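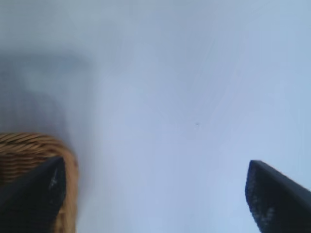 Photo: Belten Lending Room

Baskets can now be borrowed in Stistance, for fruit, bread or a whole winter of mittens

STISTANCE – Residents who need a good basket for a party, a market stall or only to try one at home can from this month borrow it at the Belten Lending Room on Vorkon Street. The room has until now lent mostly tools and folding furniture. The basket shelves were opened in January, and by the end of the first two weeks the list of loans had already filled several pages.

The collection has 328 pieces. Most of them are woven baskets for table and shelf, in rattan, cane, willow and also in synthetic strands which look much like the natural ones until you hold them. There are shallow trays for bread, deep ones with handles for firewood, long rectangular ones which fit under a bench, and a few round ones with lids.

The baskets come from the home of Malou Østergaard, who bought and repaired them during many years and who moved to a smaller apartment last autumn. She offered them to Belten on the condition that they would be used and would not stand in a cupboard with glass doors.

"A basket that carries nothing becomes dry and sad," she told this newspaper. "I have had some of them in my kitchen since my children were small. They have had potatoes in them, and wool, and once a very angry cat. I don't want that they should now become decoration."

How it works

A loan lasts three weeks and can be made longer one time, if no other person has asked for the same basket. Membership costs 13 dollars for a year and covers everything in the room, the tools also. Children under 16 can borrow on the card of a parent. The baskets are sorted by shape and not by material, and each has a paper tag on a string with its number, its inside measurements and what it can carry.

The measurements were the largest part of the work. It is difficult to measure a basket, explains Østergaard, as the sides often lean and the bottom is smaller than the opening. A person who measures the top and goes home to buy jars for it will be disappointed. The tags therefore give both numbers, top and bottom, in centimetres.

She also wanted a note about the rim. On a basket in daily use it is the rim that takes the hands, the knocks and the edge of the counter, and she looks there first when she decides if a basket is healthy. A thick rolled rim can be pressed with the thumb all the way around. Where it gives, the wrapping has come loose inside, and the basket should go to the repair shelf before it goes home with anyone.

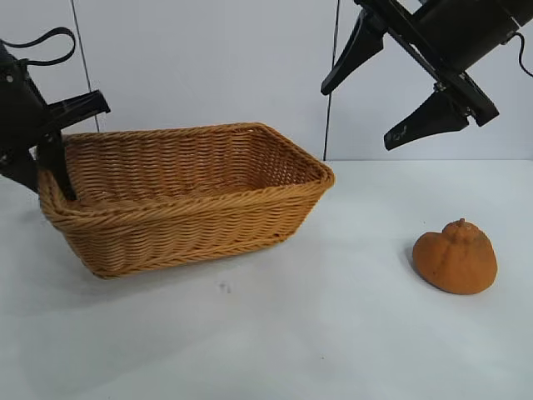
Can a woven basket be washed?

A quick wipe with a damp cloth is fine for most of them, followed by drying in open air away from the heater. Cane and willow should not lie in water for cleaning, and painted baskets should only be brushed.

Belten asks that borrowers brush out crumbs and soil before they return a basket, but washing is done in the room. A soft paintbrush is the best tool for it, according to Østergaard, better than a vacuum cleaner, which can pull up the ends of thin strands. She keeps four brushes in different widths in an old coffee tin and has left two of them at the counter.

Fruit is the most common reason

The first borrowers were asked to write down what they wanted the basket for, if they wished. Fruit was the answer that came most often. The second was laundry pegs, which surprised the staff a little, and after that came bread, yarn, remote controls and toys for the bath.

The Trương grocery, two doors further down on the same street, has borrowed six rectangular baskets for its front counter. The shop sells much citrus at this time of the year and has before used the cardboard trays in which the fruit arrives. The trays are practical but they become soft in the corners when people come in with snow on their gloves and lean on them.

For fruit the shop has been given simple advice. Put a cotton cloth in the bottom, do not fill above the rim, and turn the fruit each second day so that the underside gets air. An orange that has started to go bad should be taken out the same day, together with the ones that touched it. In an open weave the juice goes down between the strands and leaves a dark colour that is nearly impossible to remove. One of the baskets in the collection has such a mark in the bottom, from plums, and it is lent out with the remark "plums, 2 corners" on its tag.

The same advice is good at home. Many people put the fruit basket on top of the refrigerator or close to the stove, and both places are too warm for the fruit and too dry for the basket. A table or a counter away from direct sun is better. On a white or light table it can be wise to lay something under the basket during the first days, particularly if it is dark or stained, in case it gives off colour. Belten has felt pads that can be cut to size, free for members.
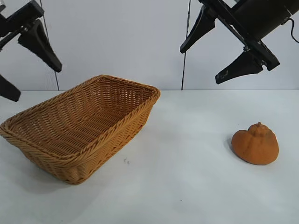

Woven basket at left, a spot of orange at right. Photo: Belten Lending Room

What the shelves cost

The new shelves, the tags, the lamp above the repair table and the first order of cane for mending came to 2940 dollars in total. The money was taken from the membership fees of the last year and from a sale of doubled tools in the fall. Belten has 473 members at present and hopes for more, but it has not set a goal.

The shelves are built in pine by a member who is a retired joiner and are a little deeper than usual, so that the long baskets do not stick out in the aisle. The lowest shelf is left for the firewood baskets. A person in a wheelchair can reach the three lowest shelves, and the staff bring down the others on request.

Not everybody has been satisfied. Some members of the tool section have remarked that the good corner by the window was given to the baskets, and that the planes and chisels now stand beside the door where it is cold. The room answers that the light is necessary for repair work and that the tools will get a heated cabinet before next winter. Until then the chisels are wiped with oil one time a week.

Repair evenings from next month

A broken basket can be brought to the repair table whether it belongs to the collection or to the visitor. Østergaard will be there two evenings each month, from 6:30 p.m. to 9 p.m., and shows how to change a loose strand, how to wrap a rim again and how to make a new foot for a basket that rocks. It is free for members, and others pay for the material they use.

Beginners are asked to start with the body and wait with the rim. In a flat weave with tight rows a single broken strand can be replaced without taking anything apart. The new piece is laid in beside the old one, follows the same path over and under for a few centimetres in each direction, and is cut on the inside. The natural materials must first lie in lukewarm water until they bend without cracking. For thin cane this can take twenty minutes, for willow it can take days.

A plaited rim is another matter, she says. The strands go over and under each other all the way around, and the end must be hidden where the beginning is. If one of them is too short there is no honest way to make it longer.
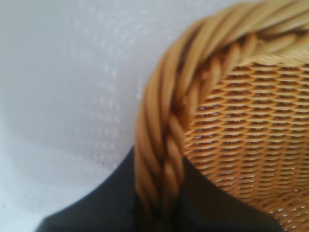
Her own first rim took her a whole weekend and came out as something between an oval and a potato. She used the basket for onions for eleven years. It is not in the collection, it is one of the three she kept, and she has not yet decided where it should stand in the new apartment, where the kitchen has less counter than she is used to.

For those who want to prepare before the first evening, she recommends to turn a basket at home upside down and look at how it starts. In nearly all baskets the bottom is made first and the sides are bent up from it, and if the bottom is uneven the rest will follow it. To look at the bottom is also good advice for people who buy second-hand. A seller will often turn the nicest side of the basket toward the buyer, but the bottom usually shows how it has been used. Small dark spots that can be brushed away are mostly dust. Spots that are soft and smell of cellar should stay with the seller.

Very fine holes with pale powder under them can mean insects. Such baskets are not accepted at the repair table until they have been in a freezer for a week, well closed in a plastic bag. The room does not have a freezer of its own, and the Trương grocery has kindly said no to this use of theirs.

Belten does not accept more baskets as gifts for the moment. The shelves are full, and there are still two boxes which have not been measured. People who have baskets to give away are asked to wait until after the summer, or to come by with a note describing the size and shape. Small square ones with flat bottoms, suitable for a drawer, are wanted already now, as the collection has few of them and those are always out.

The Belten Lending Room is at the corner of Vorkon Street, with the entrance from the yard. It is open in the afternoons until 6 p.m. and on repair evenings until 9 p.m. Baskets can be reserved at the counter or by telephone, and larger ones should be collected by car or with a sled.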